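Search this site
Enter your keywords
Go

June
Posted by Neusa Sampaio

Speaker notes: Relabeling grasp attempts after the fact

Slot is 20 minutes including questions. Numbers in brackets are slide numbers. Notes are written out because Gilang Simanjuntak may have to give the second half.

[1] Title

Give the author list in order: Sampaio, Simanjuntak, Latuheru, Rondonuwu. Say that the code is in the Borska repository and that the grasp logs will follow once Ningsih has finished cleaning the timestamps.

[2] The problem

We train a grasp policy from recorded episodes. Each episode carries one label, success or failure, set by the operator at the end. That label is cheap and it hides a lot. An episode can end in failure after a good grasp and a bad carry. Another can end in success after three poor closures and a lucky fourth. The policy sees one bit for the whole sequence and spreads it over every time step.

The claim of the talk is narrow. If the label is moved from the episode to the closure, the same recordings train a better policy. No new data is collected.
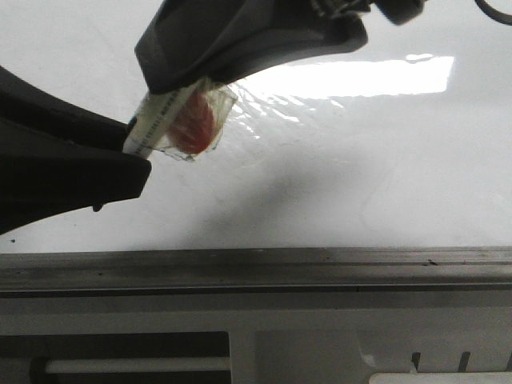 [3] What counts as a closure

Define it slowly, people get lost at this point. A closure starts when the commanded finger gap begins to shrink and ends when the measured gap has been steady for 7 control steps. Everything between two closures is transport or search and gets no grasp label at all. The 7 was picked on a held-out set and the results change little if it is doubled.

The log holds 1413 closures. Say the number once and move on. Irfan Latuheru labeled the first 130 by hand, from video and finger position together, and those are the reference set for everything on the next two slides. They were never used in training.

[4] Automatic labels

The labeler is a small classifier called Pladier. Inputs are finger gap, motor current and one wrist view taken at the end of the closure. Output is one of held, slipped, or missed.

Mention the two failure types before someone asks:

- Thin, soft items. The finger gap at the end is close to the gap of an empty closure, so held and missed look the same in the position signal. Current helps a little.
- Items near a fixed edge. The finger may be stopped by the edge and the gap then reads as if something were held.

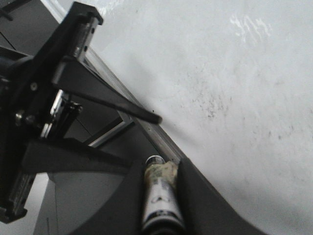 [5] Why the wrist view is needed

Position and current alone confuse held with missed on 36 of the reference closures. Most of those errors fall in the two groups on the previous slide. A good case to talk through is the white can standing close to a dark curved edge, with the two black fingers above and beside it. A finger that comes down on that edge would give a gap reading very much like contact with the can, and the gap signal has no way to separate them. The view from the wrist does. Do not claim that vision alone is enough - we tested it, and it does worse than all three inputs together on slipped.

[6] Training with the new labels

Same network, same optimizer, same number of updates as the baseline. The only change is the weight on each time step. Steps inside a held closure get full weight, steps inside a slipped closure get a reduced weight, missed closures get zero. Transport steps keep the episode label.

If Visitación Escobar is in the room she will ask about the reduced weight. Answer: it was fixed by hand before training and we did not tune it. A learned weight is the obvious next step.

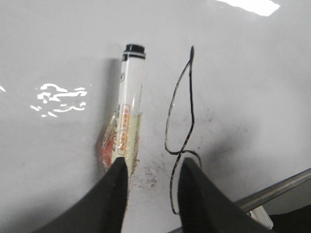
[7] Results

Show the plot first, then talk. The relabeled policy is better on loose packets and on cylinders. On flat items there is no clear difference, and we should say so before going to the averages.

The Jansen baseline was rerun by us with its default settings. It was not tuned for this task. Repeat this if the comparison comes up in questions.

[8] Limits

One gripper, one workspace, one set of operators. The labeler saw the same fingers it was tested on. Ningsih Rondonuwu has started a transfer test on the Darnport logs, which use a wider finger, and there is nothing to report yet. Lighting was not varied on purpose. Glare on white surfaces is a known source of labeler error and we have not measured it.

[9] Backup: timing

Only if asked. The labeler runs offline, overnight, on a single machine. It is too slow to use in the control loop in its present form.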